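Hand-Held Gripper Comparison: Frequently Asked Questions
By Latifa Saber
10 December 2025

We use cookies to remember your language and to count page visits. Accept | Settings

This page collects the questions we get most often about the Narar bench trials, in which we compared two finger sets and two camera positions on hand-held grippers. It will be updated when the second round is finished.

What was compared?

Two finger sets for the same hand-held gripper body. The Lulta set is a flat rectangular pad with a raised rim. The Tromex set is a narrower finger with a curved tip. Each set was tried with a camera on the gripper and with a camera at head height, and the recordings were scored separately.

How many trials were run?

673 in total. 400 used the Lulta fingers and the remaining 273 used the Tromex fingers. The split is uneven because the Tromex set arrived in November, after the first series had started. We did not discard Lulta trials to even it up.

What counts as a trial?

One approach, one grasp, one lift and one release. The operator starts with the jaws open and ends with them open. If the operator backs off and tries again, the first attempt is logged as a miss and the second as a new trial.

Why test on a hand-held gripper before an arm?

Speed of setup. Changing fingers on the hand-held body takes a few minutes and needs no recalibration of joint limits. A person can also correct an approach angle in a way that tells us quickly whether the finger geometry or the approach is at fault. Results do not transfer one to one. An arm has less compliance at the wrist, and pads that tolerate a sloppy human approach may chatter or slip on a stiff one.

Which objects were used?

Small household items, mostly soft, moved into or out of a white plastic bin. Hard items thinner than the pad rim were left out of the first round. Soft items show differences in pad contact earlier than rigid ones do, and they don't mark the table.

What do the two camera positions give you?

The gripper camera gives the pads and the surface between them at close range. It is the better view for judging alignment and the last part of the approach. It says little about where the other hand is. The head-height camera gives both grippers and the bin together, at the cost of detail at the pads. 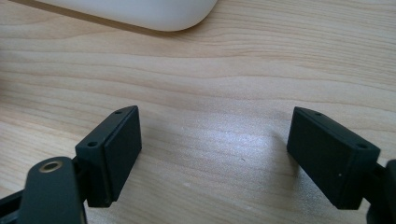 Gripper camera first, head-height view second.
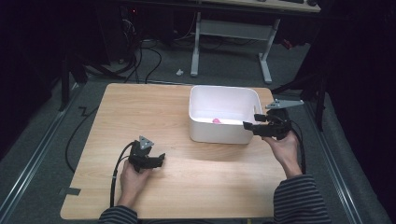

Brahim Hajji wrote in to disagree with our weighting of the two. On his bench the head-height recording was the one that explained most of the failed grasps, as his operators tended to bring the second gripper in too late, and no amount of close-up pad footage would have shown it. He suggests scoring both-hand tasks from the head view alone and keeping the gripper camera for single-hand work. We have not adopted this, but the second round will report the two scores side by side so that readers can apply his rule if they prefer it.

Does glare on the table affect the gripper camera?

Yes. On pale wood, a bright reflection between the fingers washes out the grain, and anything that depends on surface texture has less to work with there. Fixed exposure helps a little. Moving the lamp helps more. A matte mat would solve it, but we wanted a surface that people have at home.

How were the pads mounted?

With screws through the finger block, tightened by hand. Check them at the start of each session. A loose pad rotates slightly under load, and in the log it looks exactly like operator error. We lost 73 trials to this before we found it. They are not part of the totals given above.

Do the linkage bushings wear?

We measured no play after the first series. We would not draw a conclusion from that - the loads were light and the series was short. Plan to inspect them every 300 cycles until you have numbers of your own.

Can I run two different finger sets at once, one in each hand?

You can, but the results are hard to read. Operators favor the hand that grips more easily within a few minutes and start giving it the difficult half of the task. Fit the same set on both sides and swap both together.

How should cables be routed?

Down along the wrist, with enough slack for a full reach across the table. Tight cables pull the gripper off line near the end of the reach.

Which finger set should I buy?

For soft items and open bins, the Lulta pads had fewer misses. Near the wall of a bin the Tromex tips were easier to place, and the wide Lulta block sometimes touched the rim before the pads reached the item. If most of your work is inside containers, try the narrower finger first.

Will the raw logs be published?

The trial sheets will be, together with the second round. The video will not, for storage reasons.

When does the second round start?

Before Ramadan. It will add thin rigid items and repeat the bin series with equal trial counts for both sets.

Contact the bench team | © 2025 Narar | Back to top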